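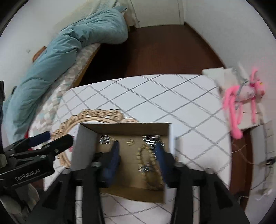

Fri 10 July

I have been putting off writing about the money side of all this, mostly because I wanted to have an answer first, and I still only have most of one. But a few of you wrote after the April post asking what a pair of hand-held grippers and everything that goes with them does to a household budget, so let me pour a coffee and try to lay it out.

The grippers themselves were the easy part to plan for. They're one line on the quote and you either have the money or you don't. What I did badly was everything smaller than that. My first spreadsheet had 31 rows and I was very proud of it, and by the end of the first month it had 48, and hardly any of the new ones were exciting. Cables (so many cables!), storage cards, a second charger, a big floor mat so I could work down on the bedroom floor without wrecking my knees, spare fingertip pads. I had put the pads down as something I might buy someday. They belong in the first order. If you are picking up small jewelry all afternoon, as I have been lately, the pads are the part of the tool doing the touching, and you want to be able to swap one out without waiting for the mail.

The things to pick up cost me next to nothing, and I'd encourage anybody to start in their own drawers. Bracelets, chains and a cardboard box get you a surprisingly long way. I did look at a ready-made set of practice objects from Mesia, and it's a lovely set, but for the same money I could cover most of the storage I needed, so I closed the tab. A beaded bracelet is a good teacher anyway. It's one object until you squeeze it in the wrong spot, and then it's a wiggly line of little ones.

Now for the question I've been chewing on, which is whether to buy an arm this year. I've gone back and forth between two. The Bralteo is the one I want, and I have wanted it since I first read the spec sheet in bed with the light off. The other is a used Šindelář that a shop over in Oltstead has been sitting on for a while. They'd let it go with the controller and a 30 day return, and they're asking 676 dollars for it, before the freight. The Bralteo is a good deal more than that, and it needs a bench I don't own yet, and I suspect a better power supply too.

For a couple of weeks I told myself the used one was the sensible choice. Then I sat down and priced the adapter plate, the replacement cable and the weekend I'd lose getting it to talk to my computer, and the gap got a lot smaller. It didn't close, mind you, but it got small enough that I stopped feeling so virtuous about it.

So the plan for now is to stay with the hand-held pair through the end of summer, put the same amount away each month, and get the bench first. A bench is useful whatever ends up bolted to it – and if I change my mind completely, I'll still have somewhere to fold laundry. I've also started a column for things I bought twice, and so far it's two cables and a card reader, which stings a little.

If you've run one of the older Šindelář arms at home, I would dearly love to know how loud it is. The bedroom walls are thin, and the shop could only tell me it was "not bad."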